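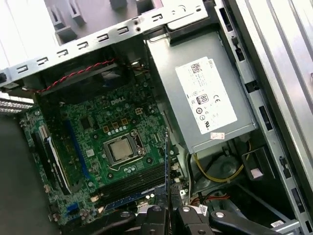

Bench hands wanted, computer teardown and refurb, Kılıçarslan Computer Recovery

Casual to start, could go part time by July if it suits both of us. Three spots going.

We take in old office desktops, mostly towers, strip them, test what's worth testing, and rebuild the good ones for schools and community groups under the Prallus program. What can't be rebuilt gets sorted for parts and metal. We've got 685 towers on pallets right now and more coming from the Istatwood offices, so yes, we're in a bit of a hurry.

What you'd be doing

Side panel off, look for damage, write up the job sheet
RAM out, tested, graded, bagged
Drives out of the cages and straight into the locked bin. No exceptions, never left on the bench
Power supplies checked against the label, logged, shelved
Processors out of the socket, old paste cleaned off, into trays. Bent pins in the socket boards get noted
Cables and connectors sorted by type
Boards to either rebuild or scrap, you'll learn which is which pretty quick
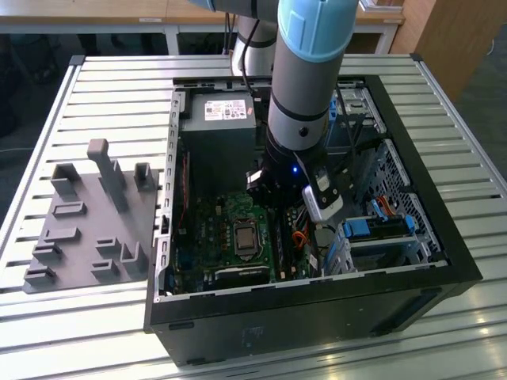
Rebuild side is the same thing backwards, plus a wipe down of the case and a boot test. Most people start on teardown for the first 2 weeks then swap over. If you hate one and love the other, tell us, we can usually work something out.

What we're after

Good with a screwdriver, patient with stuck clips and latches
Can tell a memory slot from an expansion slot, or willing to be shown
Neat labelling. Handwriting other people can read please
OK lifting a full tower from pallet to bench, all day some days
Fine with dust. Some of these have been under a desk for years

No certificate needed. If you've fixed your own computer or your nan's, put that down, it counts. Had people come from sewing machine repair and bike shops and they were great.

Hours

Weekdays 8 till 4, plus one Saturday a month, paid at the higher rate. School hours shifts possible, just ask. Pay is discussed on the phone, depends on experiance. Paid fortnightly.

We supply wrist straps, gloves, glasses and all tools. Bring closed shoes and your lunch. Kettle and microwave on site, the bakery next door does a decent pie.

Where

Unit 178, Dremetti Estate, round the back past the loading dock. Parking is free but fills up by half 8. Bus stops at the front gate.

How to apply

Short note to Muammer Dönmez at the front office, by hand or by post, quote job 3614. One page is plenty. Tell us which days you can do, when you can start and wether you've got your own transport. Trial shift is four hours and it's paid.

Will take people on as we find them so dont wait for the closing date, there isn't one.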